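绣球花期怎么拉长?阳台党进来聊聊

楼主 半阴阳台
朝东阳台,早上七点到十点半有直射,之后全是散射光。去年收了一棵 Inga(苗圃自己起的名,蓝色系,老枝开花),今年第一次见它正经开,激动得我早上刷牙都端着杯子蹲在花盆边上看!想请教各位三件事:怎么让花期再长一点,花谢了什么时候剪,还有调蓝到底要不要一直调。盆是2加仑的,土是泥炭加松鳞加一点珍珠岩,浇的自来水。

2楼 松鳞控
恭喜恭喜,第一年开花真的会上头。2加仑偏小了,绣球叶子大,夏天一个中午就能把盆土抽干,你会发现早上浇透,下午照样耷拉。花谢以后换大一号,别在开着的时候动根。

3楼 蓝得发紫
调蓝我来说。我这边自来水偏碱,不调的话第二年基本就粉了。从叶芽冒出来开始用硫酸铝,很稀的一点点,隔十来天浇一次,见花苞就停。花已经开了再浇没什么意义,颜色定下来了,白白伤根。最重要的是磷别给高,高磷的肥一上,铝就被锁在土里,植株吸不到,你调半天还是灰紫色。

4楼 阿婆家的井
不同意楼上“见花苞就停”。我是一直浇到花苞露色才停的,蓝得很正。停早了我那棵出来半边蓝半边紫,倒是也好看,可它不是我要的那个蓝啊!

5楼 蓝得发紫
回4楼:你家是井水吧(看名字猜的)?水不一样,介质不一样,停的时间肯定不一样。我那边松鳞多,攒不住,按理说该比你浇得久,可我停早了也没变色。所以我一直劝新人买支pH笔,或者哪怕买包试纸,测一下流出来的水,5到5.5之间就很舒服了,别照抄别人的日程表。

6楼 阿婆家的井
行,这个我认,测了再说。井水那条也猜对了哈哈。

7楼 见蓝就走不动
说到颜色我插一句,我最喜欢的其实是那种特别淡的冰蓝,花瓣边上带波浪,光一打就快变成白的。真花里我试了好几个品种都差一口气,要么太饱和,要么开两天就泛绿。家里摆的仿真花倒是这个调子,贴一张给大家对对色:

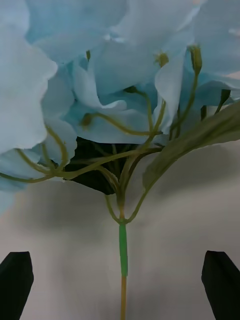
有没有哪位种出过这么淡的?求品种名,求介质,求日照时长,求一切!

8楼 松鳞控
回7楼,给你把我的笔记整理一下,都是淡色系的:
一、Prendmont。苗圃牌子上写的就是这个名字。花瓣边缘有浅浅的褶,酸性土里是很浅的蓝,我觉得离你要的最近。缺点是枝条软,下雨必趴,要早点立支撑,等花头沉了再绑就难看了。
二、Hestell。颜色比上面那个稍深,胜在枝子硬,花头撑得住。我家这棵从六月一直看到八月,后期转成薄荷绿,剪下来做干花特别漂亮。
三、白色品种微量调蓝。别试了,白的就是白的,硫酸铝浇下去颜色不会动,我交过学费。

9楼 见蓝就走不动
太感谢了!!Prendmont 已经记到备忘录最上面一行。支撑我打算用包胶铁丝圈,三脚的那种,春天出芽的时候就套上,让叶子自己长出来盖住。

10楼 北窗晒不死
对淡色有执念的朋友,光照也要管一管。我同一个品种放过两个位置,全天散射的那盆颜色明显淡,花瓣也薄;上午有太阳的那盆颜色厚实,花开得多。想要淡色就得接受花少一点,这个没法两头都占。

11楼 半阴阳台(楼主)
哇一觉醒来这么多回复!那我的花期问题呢(小声)。现在花头外圈已经有一点点褐边了,是老了还是晒的?

12楼 北窗晒不死
外圈先褐,又是冲着太阳那一侧,多半是晒的。花后自然老化是整个花头慢慢褪色发绿,质地变得有点像纸。你看看背阴那面褐不褐就知道了。想延长花期就三条路:正午遮一下,浇水别浇到花头上,盆土别干透过。反复打蔫的花头老得特别快,哪怕每次都救回来了。

13楼 浇花像打仗
反对遮阴派!我楼顶全日照,浇水跟得上就一点事没有。我用的 Pedent 滴灌定时器,早上六点一次,傍晚一次,花开了快两个月。

14楼 北窗晒不死
你楼顶有风啊朋友,封闭阳台的玻璃后面是另一种热,叶子蒸得发烫,水再多也来不及吸。楼主你是封闭的还是敞开的?

15楼 半阴阳台(楼主)
封的……窗能全推开,但是我上班的时候一般只留一条缝。

16楼 北窗晒不死
破案了,窗推大一点,比什么肥都管用。

17楼 浇花像打仗
好吧,封闭阳台我收回前面的话。不过滴灌我还是要安利,我那套连管子一共132块,省下来的时间全拿来看花了。滴头记得插两个,一左一右,只插一个的话半边根一直是干的。

18楼 蓝得发紫
再补一条修剪,楼主第三个问题还没人正经答。老枝开花的,花后尽快剪,从花头往下数两对饱满的芽,在芽上面一点下刀。我这边七月底以后就不动它了,再剪就把明年的花芽剪掉了。瘦枝、往里长的枝可以从基部去掉。新老枝都开花的品种随意很多,早春再剪也来得及。

19楼 阿婆家的井
修剪我同意,就加一句:想留花头看秋色的,留几个,剪几个,别全留。我有一年全舍不得剪,第二年只开了可怜巴巴的一小把。

20楼 路过的多肉党
我就想问一句,绣球冬天光杆子的时候你们不难受吗……

21楼 见蓝就走不动
难受啊!可是春天那几个胖芽一鼓起来,又觉得什么都值了。二月份我每天下班第一件事就是去摸芽(轻轻摸!别学我,掉过一个)。

22楼 半阴阳台(楼主)
今天按大家说的把窗全推开了,中午拉了半截纱帘,试纸也下单了。等花谢了先剪再换盆,到时候拍根系上来给各位看。另外 Prendmont 还有人知道哪里有小苗吗?我也想要一棵淡的了……

23楼 松鳞控
我秋天扦插了给你留一棵,要是活了就站内信你。

联系管理员 | 版权归发帖人所有,转载请注明出处 | 本帖浏览 559 | 返回顶部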